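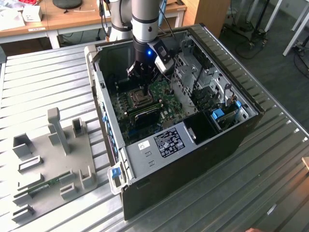 Page last changed: Sep 3, 2023

Chapter 2
Getting to Know the Inside of a Desktop

I put off opening my first computer for years. I was sure that if I took the side panel off, something would jump out, or go pop, or start leaking smoke. Then a fan got so loud that my roommate, Tyra Haugen, threatened to move the whole thing into the bathtub, and I finally found a screwdriver. What was in there? Dust, mostly. And a lot of flat parts bolted to other flat parts.

So in this chapter we open one up and just look. You won't remove anything until Chapter 3, and I mean it — hands off the screws for now, apart from the ones that hold the side panel.

Before you start, shut the computer down, switch it off at the back, and pull the power cord out of the wall. Press the front power button once with the cord out. Lay the tower on its side with the removable panel facing up. I like to work this way even for small jobs, as you get good light on the board and the heavy parts aren't hanging off a wall. Touch the bare metal of the case before you reach in, and do it again every time you come back from getting coffee (I forget too, so stick a note on the case).

The big green sheet in the tower at the start of this chapter is the motherboard. Green is common on older office machines; black and blue turn up too, and the color tells you nothing about how good it is. Everything else in the computer plugs into this board, either straight into it or by a cable, so once you've found it you've got your map.

Now find the processor socket. In a computer that's up and running you won't see it at all, because the processor is sitting in it with a metal cooler clamped on top. Ours is empty, with only its metal retention frame, and that makes it a lovely thing to study. The frame is what presses the processor down and keeps it there. Please don't poke around inside an empty socket! On many boards the contacts are thin little pins, and a bent one can ruin your week. Vojtěch Kopecký taught the evening class where I learned most of this, and he made us keep our pens in our bags whenever a socket was open.

Memory is the next easy one. The modules are narrow circuit boards standing on edge in long slots, side by side, and here they're close to the socket. They nearly always are, on any desktop you open. The slots have latches at the ends that grip the modules, and we'll be working those latches a lot in the next chapter.

The silver box with the flat metal top is the power supply. You can almost always tell it by the label, which has more small print on it than a lease. Read that label on your own machine and copy down the wattage, the model, and anything else you can make out. A warning I'll repeat until you're sick of me: a power supply is a sealed unit. It can hold a charge after you unplug it, and we will never open one in this book. If it's bad, we swap the whole box.

Past that you get to the sheet metal — the drive cage and its brackets, full of small holes, with black plastic sleds. Look for bright plastic tabs in this part of a case. Two of them stand out in ours, both blue. Lots of makers use a color like that to mark the bits you're meant to touch, so a colored tab is a good place to look first when you can't see how something comes out. Check the manual before you pull, though. I once tugged on a tab in an old Zudeck tower for ten minutes and the drive was held in by a screw on the far side.

Try it yourself

Open your practice machine and draw what you see. A rough sketch is fine, boxes and arrows, nothing fancy. Mark the motherboard, the processor (or its cooler), the memory, the power supply, and the place where the drives live. Then mark any empty space where another part could go, and hang on to the drawing for Chapter 3.

Comments

Nahom Degefa: Did the sketch with my daughter. Hers was better. Is it normal that my drives aren't in a cage at all?

Ghizlane Ait Ali: @Nahom mine is the same, the drive is screwed flat behind the board. Took me forever to find it.

Oldřich Hubáček: Could you add a page on cleaning out the dust? Mine had a carpet in there.

We use cookies to remember your place in the book. By reading on you agree to this. Accept | Settings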